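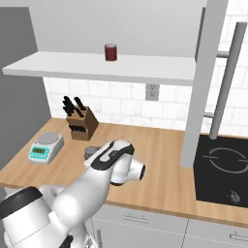

According to Pushpa Upadhyay, the stalls were first logged as planner timeouts, and the label hid the fault for most of the test period. The joint traces support her reading. In each affected episode the planner returned a valid path, and the arm then stopped short of its target with the wrist torque at its limit.

4.3 Failure analysis: false contact near the counter

Figure 4 shows the simulated kitchen used in the Oltgate tests, with the gripper over the counter between the knife block and the cooktop. We ran 240 episodes in this layout. Stalls lasted up to 20 seconds before the watchdog ended the episode.

The cause was a mismatch between two collision models. The planner used a tight mesh for the gripper, while the physics engine used a padded hull. A path that cleared the counter in the first model could touch it in the second. The controller read this touch as a real contact and held position – the correct response to a wrong signal.

Contreras and Tapia replaced the hull with the planner mesh and repeated the 7 worst episodes. None stalled. We did not repeat the full set, and the stall rates in Table 3 are those of the original model. On hardware the same mismatch would be a safety matter, as an operator may learn to dismiss contact alarms.

3 comments · 12 shares

Contact: Ruser Group, Skulledthorpe | Back to top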